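Let People Use Their Hands

My grandmother taught me to fold dumplings by standing behind me and putting her hands over mine. She hardly spoke. Once or twice she pinched a bad one open and made me close it again. I have thought about her a lot this spring, because I've been spending my free afternoons learning how people teach robots, and the methods I like best look a great deal like hers.

There are two main ways to show a robot a job. You can drive the machine itself from a distance, with a joystick or a pair of leader arms, while it does the work and records what you do. Or you can pick up a tool shaped like the robot's own gripper, with a camera on it, and just do the job yourself. The robot isn't even in the building. It gets the recordings later.

I have now tried both, and I want to make the case for the second, loudly, because I think it is one of the nicest ideas to come along in this whole field.

Remote control first, to be fair to it. Géza Bognár, who runs training at Bresholm, let me drive one of their arms for most of an afternoon in May. The task was to move a mug from a shelf to a tray. My first try took me two minutes. Two minutes, for a mug! I could see the thing perfectly well and I knew exactly what I wanted, and I still kept stopping short, backing up, and coming in again from a slightly different angle. Géza is far better at it than I am (he has a way of resting his elbows that I tried to copy and couldn't), but even his movements had a kind of underwater quality. Every hesitation goes into the recording. The robot learns the mug, and it learns the dithering too.

Then he handed me a gripper and told me to go do it for real. I squeezed, lifted, turned, put down. By the end of half an hour I had 30 usable tries and I was having a wonderful time.

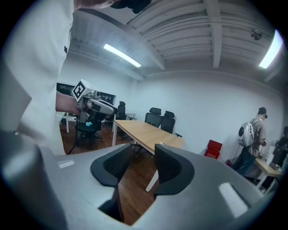
The view from one hand-held gripper, with a second one in a colleague's hand.

What gets me is how ordinary the work becomes. You walk up to a table. You reach for things at whatever height they happen to be. If the cup is behind the bottle you go around the bottle, and you don't have to plan it, your arm has been solving that problem since you were small. All that good sense, the kind you could never write down, ends up in the data for free. And you can do it anywhere. A kitchen, an office, your aunt's garage. The two fingers are the same wherever you take them, and a robot that has only ever seen one tidy bench is going to have a bad day in my aunt's garage.

There are fair complaints. The biggest one is that a person's arm can do things a robot's arm can't. I can twist my wrist and lean over a chair at the same time, and the machine that inherits my recording may run out of reach halfway through. When you drive the real arm, you find that out on the spot. Some recordings made by hand have to be thrown away for this reason, up to 20 percent in Géza's experience, and he doesn't pretend that's nothing. You also can't feel through the pads the way you feel through your skin. I crushed a paper cup on my second day and was sorry about it.

Cleo at Deschamps, where they still do nearly everything by remote control, made a point to me that I keep chewing on. She said the slow driver is at least seeing the world the way the robot will have to see it. If the camera can't tell where the handle is, neither can you, and you learn to move so that it can. Good hand demonstrators need that habit too, and it has to be taught. I was blocking my own lens constantly until somebody told me.

So keep the remote rigs. Use them for the heavy things and the hot things, and for checking at the end that the machine can do what we showed it. I would just love to see the first hours of teaching, the big messy pile of them, done by people on their feet with a tool in their hand. Bakers, shelf stockers, nurses' aides. People who have folded ten thousand towels and have opinions about it. They don't need to learn a control panel first, and what they know is mostly in their wrists anyway.

My grandmother would have refused the joystick. I think she'd have taken the gripper, complained about the weight, and started on the dumplings.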